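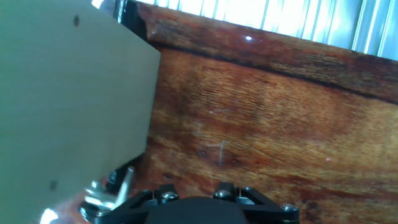 Platte, Brett, Greifer. Handgelenkkamera, Freitagvormittag.

Der Satz, um den es ging, stand im Entwurf auf der dritten Seite und lautete: »Das Verfahren ist gegenüber spiegelnden Oberflächen robust.« Ich hatte ihn im September geschrieben, an einem Abend, an dem mir alles robust vorkam.

Die Gutachterin in Clundden, oder der Gutachter, man erfährt so etwas ja nie, hatte daneben nur ein Wort gesetzt: »Beleg?« Mit Fragezeichen. Ich habe im Lauf meines Berufslebens gelernt, dass ein Fragezeichen am Rand ungefähr drei Wochen kostet.

Also besorgten wir ein Brett. Meine Kollegin fuhr dafür zu ihren Eltern und kam mit etwas zurück, das einmal Teil eines Schranks gewesen war, rotbraun, lackiert und von einer Vornehmheit, die in unserem Labor niemandem zustand. Wir legten es auf den Aluminiumtisch, quer über die Nuten, und traten einen Schritt zurück. Es sah aus, als hätte jemand in einer Autowerkstatt zum Diner gedeckt.

Das Verfahren heißt Flirna. Wofür die Buchstaben stehen, steht im Antrag, und dort soll es auch bleiben. Flirna schaut durch die Kamera am Handgelenk, schätzt, wo die Kante der Platte liegt und wo die Fläche dahinter, und entscheidet dann, wie weit der Greifer noch darf. Auf mattem Untergrund tut es das mit einer Gelassenheit, um die ich es beneide. Trainiert haben wir mit 3.016 Griffen, davon keiner auf Lack, weil wir ja wussten, dass es robust ist.

Der erste Versuch am Brett begann um zehn. Flirna fand eine Kante. Es war die Kante eines Lichtreflexes. Flirna hielt sie für sehr wahrscheinlich, vergab eine Sicherheit, die ich in dieser Höhe sonst nur von Institutsleitern kenne, und blieb dann stehen, um das Spiegelbild der Deckenlampe zu bewachen.

»Vielleicht denkt es nach«, sagte der Doktorand.

Es dachte nicht nach. Es hatte einen Zeitüberlauf.

Wir dimmten das Licht. Der Reflex verschwand, die Platte auch. Wir machten das Licht wieder an. Meine Kollegin schlug vor, ein Tuch über das Brett zu legen, worauf es eine Weile still war, denn das wäre zweifellos gegangen und hätte den Satz auf Seite drei sogar in gewisser Weise gerettet: robust gegenüber spiegelnden Oberflächen, sofern diese zugedeckt sind.

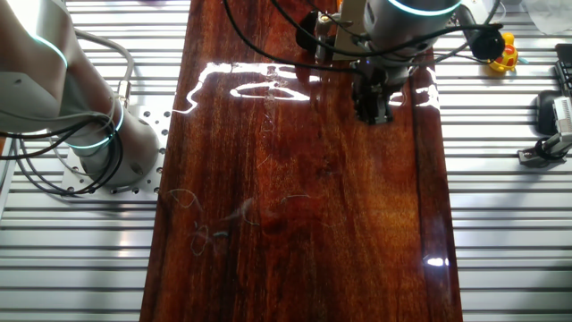
Gegen Mittag kam die Leitung vorbei, um zu fragen, wie weit wir seien. Wir sagten, wir seien mitten in der Messreihe. Das stimmte insofern, als wir uns eindeutig nicht an ihrem Ende befanden. Die Leitung betrachtete das Brett, sagte »Schönes Holz« und ging wieder. Es war das freundlichste Gutachten, das wir in diesem Jahr bekommen haben.

Am Nachmittag hatte der Doktorand eine Idee, die ihm sichtlich peinlich war, so einfach war sie. Ein Reflex wandert, wenn die Kamera sich bewegt, und zwar anders als eine Kante. Man müsse den Arm also nur vor dem Griff ein wenig zur Seite schwenken und nachsehen, was mitkommt und was nicht. Ich wandte ein, das stehe bestimmt schon bei Palumbo. Wir sahen nach. Es stand bei Palumbo, in einer Fußnote, mit dem Zusatz »trivial«.

Wir bauten es trotzdem ein. Flirna wiegte nun vor jedem Griff kurz den Kopf, wie ein Weinkenner, dem man den Hauswein hinstellt, und griff danach meistens richtig. Von 200 Versuchen gelangen genug, um eine Tabelle daraus zu machen, und zu wenige, um sie auf die erste Seite zu setzen. Ich setzte sie auf die siebte.

Dann nahm ich mir den Satz vor. Aus »robust« wurde »weitgehend robust«, aus »weitgehend robust« wurde »nach Anpassung brauchbar«, und gegen sieben stand da: »Spiegelnde Oberflächen stellen weiterhin eine Herausforderung dar.« Meine Kollegin las es und meinte, das klinge jetzt nach Wissenschaft.

Die Antwort aus Clundden kam noch vor dem nächsten Antragstermin. Angenommen, mit kleinen Änderungen. Neben dem neuen Satz stand am Rand wieder ein einzelnes Wort, diesmal »Warum?«, und meine Kollegin ging ihre Eltern anrufen, ob der Schrank noch weitere Bretter habe.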